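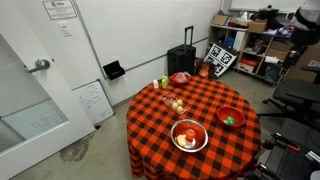 *Food items set out on the demonstration table, with a robot arm at upper right.*

**Kallilex opens Flaturmont test room to visitors for household manipulation demonstration**

FLATURMONT, Jun 25, 2019 – Kallilex today announced an open day at its Flaturmont site, where visitors will see the company's mobile manipulation system sort and move ordinary kitchen goods. The event takes place in August and runs over three sessions. Each session admits up to 13 visitors.

The demonstration uses the Flumier software package, which handles object detection, grasp selection and arm motion. Flumier runs on a wheeled base carrying a robot arm. Visitors will watch the system work at a round table laid with groceries and bowls, including a tomato in a stainless-steel bowl, eggs in a clear plastic bag, and bottles of different sizes. The table is covered with a red-and-black checked cloth.

Kallilex selected the items for the range of problems they present. Polished steel reflects nearby colors and can produce false edges in camera data. Clear plastic gives weak depth readings and changes shape when touched. Eggs require a low and steady grip force. A patterned cloth adds high-contrast lines behind every object, and its folds move if the arm or base brushes against them.

The current Flumier release was prepared using 2,035 recorded grasp attempts on household goods. These cover 332 separate items, among them produce, bottles, bagged goods and bowls. Attempts that ended in a dropped or shifted object were kept in the set and labeled by type of failure.

**Session format**

Each session opens with a short briefing on the arm, the base and the stop controls. The operators then run a fixed task in which the system moves selected items from the table into bowls. A second run follows with the items placed by visitors. Positions are not entered by hand in either run.

Printed fiducial markers are used to check camera alignment before each session. The check is part of the program, and visitors may follow it on a monitor. The test room also serves as a storage and work area, and its shelves and furniture will remain in place during the runs.

The final part of the session is given to technical questions. Staff from Yoon, which supplies integration services to Kallilex, will attend to discuss installation, floor requirements and network setup. Raw logs from the day's runs will be available to attendees on request.

**Attendance**

Places are assigned in order of registration. Requests should state the name of the organization, the number of people attending and the preferred session. Closed shoes are required in the test room. Visitors must stay behind the marked line while the arm is powered. Photography is permitted during the runs, without flash.

**About Kallilex**

Kallilex develops software and control systems for mobile robot arms used in homes, kitchens and small stores. The company is based in Flaturmont.

Registration and press requests: Kallilex Press Office, Flaturmont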